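Demonstration collection (robot learning)

From the Plarnthorpe Handbook of Applied Automation

Demonstration collection is the gathering of recorded examples from which a learning system is trained to carry out a physical task. Each example, called a demonstration or an episode, pairs what the robot sensed with what it was commanded to do at each time step. The term covers recording on physical machines as well as recording in simulation, where both the robot and its surroundings are computed. This article deals mainly with simulated tabletop work for robots with two arms.

Background

Early industrial robots were taught by moving the arm to a series of points and storing each one. The stored path was then replayed without change. Such methods work well when parts arrive in the same position every time, and poorly when they do not. Learning from demonstration replaces the single stored path with a body of examples covering the variation the robot is expected to meet. A policy, the function that maps sensor readings to commands, is fitted to those examples.

Simulation entered the practice because physical collection is slow and wears out hardware. A simulated table can be reset at once, and the exact pose of every object can be stored with each time step. The chief cost is that contact, friction and the behavior of soft materials are approximated, so a motion that succeeds in simulation may fail on a real machine.

Scene design

A collection scene is usually kept plain. Walls and floor are left without detail so that rendering is fast and changes in the task objects stand out. In the Kastar basket series, the setting is a wooden table in a white room, with a square woven basket as the receptacle. The basket has a white fabric liner folded over its rim. Scenes in the series may show the receptacle by itself or with small household goods placed near it.
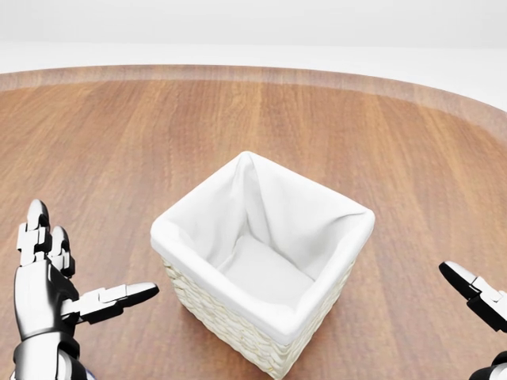
Vol. 3, p. 43

A receptacle with an open top permits several approaches, and operators differ in the ones they favor. Some bring the hand straight down over the center. Others come in low across a near corner, which shortens the path but raises the chance of touching the rim. Both are normally kept, provided that the object ends at rest inside. A collection limited to one approach tends to produce a policy that fails when that approach is blocked.

Object placement is set by a sampling rule. The rule gives a region of the table for each object, a range of headings, and a minimum spacing. Upright and fallen poses are sampled separately, as a cylinder lying on its side calls for a different grasp from one standing on its base. Placements outside the reach of both arms are rejected before recording begins.

Operator control

Most demonstrations are produced by teleoperation. The operator wears tracked gloves or holds a pair of controllers, and the motion is mapped onto the arms of the robot. The mapping from human hand to robot hand is called retargeting. It is simple for a gripper with two jaws, where one opening value is enough, and more involved for a hand with many joints.

Three errors are common in retargeting. Scale error makes the robot hand travel too far or too short a distance. Offset error places the fingertips to one side of the intended point. Delay causes the operator to overshoot and correct, leaving a small oscillation in the record. Ojala's procedure, named for Anneli Ojala, measures all of them at the start of a session by having the operator touch a set of fixed points with each hand.

Operators are generally told to pause before closing on an object. The pause marks the boundary between the reaching phase and the grasping phase and makes later segmentation easier. Long pauses are trimmed, as a policy trained on them may learn to stand still. 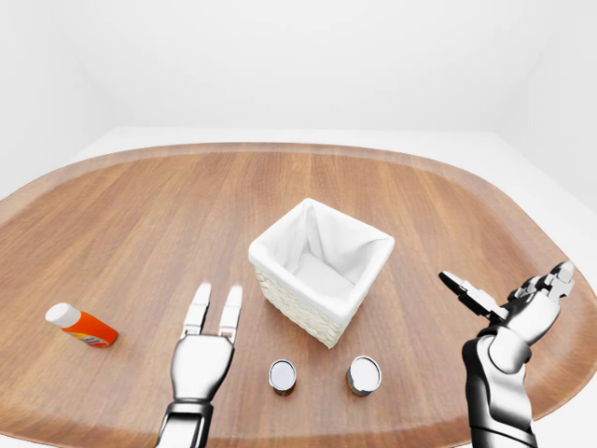 Coordination between the arms is handled in different ways. Under the divided rule, each arm serves its own half of the table, and an object is taken by the arm on its side. Under the free rule, the operator chooses. The free rule gives more natural records but adds ambiguity, since the same starting layout may be followed by different first moves. Models that predict a single average action handle this poorly and may send the hand to a point between two objects. Models that represent several possible actions are less affected.

Recording and storage

A typical episode holds joint positions, commanded positions, camera views, object poses and a text instruction. Streams are stamped against a single clock. Where camera and joint data run at different rates, the faster stream is either thinned or stored whole with an index that links it to the slower one.

The Arkberg format stores each episode as a separate unit with a short header. The header names the scene, the operator code, the random seed and the outcome. Storing the seed allows the starting layout to be rebuilt and rendered again with other lighting or camera positions, without a new demonstration. The first Kastar release contained 3,409 episodes recorded by 23 operators.

Review and labeling

Episodes are checked before release. Automatic checks look for missing time steps, joint values beyond their limits, and objects that pass through a surface. Human reviewers then judge the outcome and assign one of the following labels:

Complete. All objects named in the instruction rest in the receptacle.
Partial. At least one named object rests in the receptacle and at least one does not.
Failed. No named object rests in the receptacle.
Void. The record is damaged or the simulation became unstable.

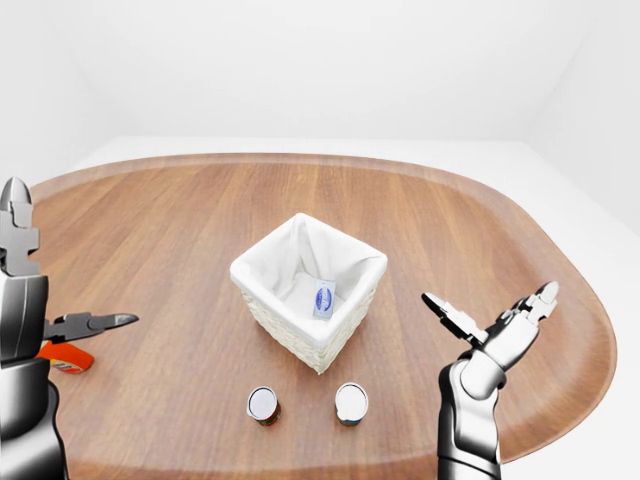
Are failed episodes thrown away?
Most collections keep them in a separate set, where they are used to train models that judge success or to study recovery from errors.

Partial episodes may be divided at the phase boundaries so that the completed portion can be used alone. The text instruction must then be rewritten to match, a step that is easily missed. Fothergill's rule states that an instruction should be checked against the last time step of the shortened episode as well as the first.

Limitations

Simulated fabric is a known weak point. Liners, bags and cloth covers are often computed as stiff shells to save time, and a hand that brushes against one meets more resistance than it would in practice. Some collections switch off contact between the fingers and the cloth altogether, which trains the policy to ignore it.

Operator habit is another source of bias. When a small number of people supply most of the episodes, their preferred order of picking appears in the policy as though it were part of the task. Assigning the order at random in the instruction reduces the effect but makes sessions longer.

See also

Behavior cloning
Domain randomization
Grasp planning
Retargeting
Teleoperation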